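Ototthorpe Community Board > Local Politics > Campaign claims

Thread: The "1782 backpacks" leaflet. Does anyone believe this?

marshroad_mike
Posted December 3, 2020

Got the ruling party's leaflet through the door last night, the glossy one with the list of achievements since they took over the council. Most of it is the usual. Item four says "1782 school backpacks delivered to Ototthorpe children under the Brukano program."

I have two kids at the lower school. Neither of them got one. Their cousins didn't get one. I asked at the gate this morning and got a lot of blank looks. So where did 1782 bags go?

I'm not saying nothing was handed out. I'm saying that number looks like somebody wanted a big one for the leaflet.

teal_kettle
My daughter got one in the fall, so they do exist. Plain black, a book already in it, no note from the council or anything. It's held up fine so far.

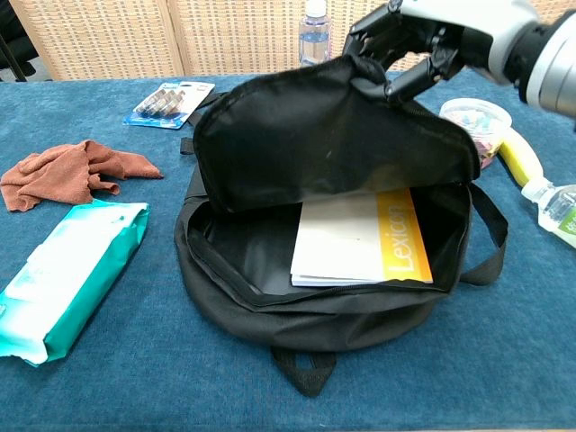

As for the number, I have no idea. Her whole class got them, and I heard the class next door did too. That doesn't get you anywhere near 1782, but I only know the one school.

marshroad_mike
OK, so one school got some. Which one? If it's the one up on the hill, that's also the ward where they won by 80 votes last time. Funny how that works.

teal_kettle
It is the one on the hill, yes. It also has the most families on free lunch, so I wouldn't read too much into it.

ledger_lines
I went and read the council minutes, since they're public and hardly anyone bothers. The Brukano program was approved at 1643 bags. There's no later vote raising it. So either they bought more than they approved, or the leaflet is counting something else.

Also worth pointing out that the minutes say "allocated" all the way through. The leaflet says "delivered." Those are different words and whoever wrote the leaflet knows it.

hillside_voter
Oh come on. You people complained for years that the council did nothing for schools. Now they do something and you're going through the minutes with a magnifying glass. The difference between your two numbers is small. Maybe they got a better price and bought extra. Would that be a scandal too?

ledger_lines
If they bought extra, there should be a second purchase order and I'd be happy to see it. I've looked and I can't find one. Could be it was never uploaded. The council website is a mess.

And it isn't small when you consider that the printed number is the only thing most voters will ever see.

hillside_voter
Most voters will see their kid with a new bag.

marshroad_mike
Mine won't!

nosuchbudget
Been following this stuff a long time and I'll tell you how these totals get made. You take what was ordered. You add whatever the charity drive collected. You add the pencil cases if you're short. Then a guy in the campaign office types it up and nobody on his side asks.

Remember the streetlights? The last bunch claimed they'd fixed every light on the Sovon estate, and half of them were still out on election night. Different party, same trick. So spare me the "only our side tells the truth" business from either camp.

hillside_voter
The streetlights were a totally different situation. That was a contractor who walked off the job.

nosuchbudget
And the leaflet said "fixed." My point stands.

quietcorner22
Can I ask a basic question? Who was the supplier? Somebody in the other thread said it was Sovon, as in the same people who own the estate. If that's true I'd like to know whether there was a proper bid.

ledger_lines
The minutes don't name a supplier. There's a line that says "supplier: Na" and I can't tell whether that's a name or somebody's sloppy way of writing not applicable. I emailed the clerk and haven't heard back.

quietcorner22
That's unbelievable. Or it would be anywhere else.

hillside_voter
It's a typo. You'd have a conspiracy going over a missing comma.

backbench_betty
I have one of these at home too, from my grandson. I'm no fan of the council but I'll be fair to them.

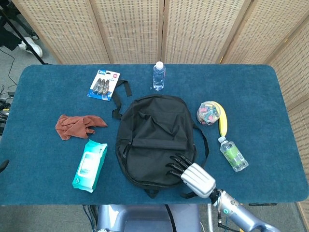 What bothers me is the word "quality," which the leaflet uses 2 times in the same paragraph. Who decided that? Was there a sample, did a parent or a teacher get to look at one before the order went in? It's an ordinary black backpack with a zippered pocket on the front and two shoulder straps, the kind you can get anywhere, and I have nothing against that. A kid needs something to put books in. But if they're going to boast about quality then let them print what they paid per bag, and we can all judge for ourselves.

marshroad_mike
This. Print the price.

teal_kettle
I'd like the price too. I'd also like people to stop talking as if the families who got one did something wrong. My daughter didn't vote for anybody.

marshroad_mike
Fair enough, and I didn't mean it that way. My gripe is with the leaflet.

hillside_voter
The price will be in the annual accounts like everything else. You can wait for it like adults.

ledger_lines
The accounts come out after the election.

hillside_voter
They come out when they always come out.

nosuchbudget
How convenient for whoever happens to be in charge. I said the same when it was the other lot.

quietcorner22
Has anyone asked the opposition what they make of it? Their candidate has been very quiet on this, and I do wonder if that's because they voted for the program too.

ledger_lines
They did. The vote was unanimous. Their only comment in the minutes was a request that the bags not carry a party logo.

backbench_betty
Well, my grandson's has no logo that I've noticed, so they got something for their trouble.

marshroad_mike
I'm going to the December meeting with the leaflet and ledger_lines' page of the minutes, and I'll ask them to explain the two numbers. If they have a second order I'll come back here and say so. I'm not holding my breath.

hillside_voter
Please do come back and say so. I'll be checking.

ledger_lines
Get your question in to the clerk ahead of time or they'll say there's no room on the agenda. They did that to me over the parking permits.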